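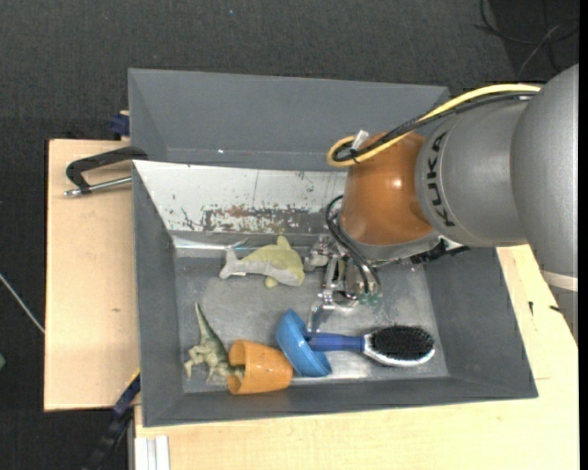 Two grey bins, one blue bowl, a dolphin.

Search this site Go
Print this page | E-mail to a friend

The Dolphin

Box 604, she'd said on the phone. Then - no, 756. Then the line went.

So I ran. Bustton station, the long stairs, Pundell Street in the rain. Eight minutes till they locked up. A toy dolphin, that was all, left on a bus in December and my daughter hadn't slept right since.

"Bowl or dolphin?" said the man at the desk.

"Dolphin."

He wrote somthing down. Slowly. Turned the form round for me to sign and I signed - wrong line, wrong name even, my old one.

"Does it squeak?" he said.

I didn't know. I rang home to ask teh only person who would.

Last updated March 20, 2024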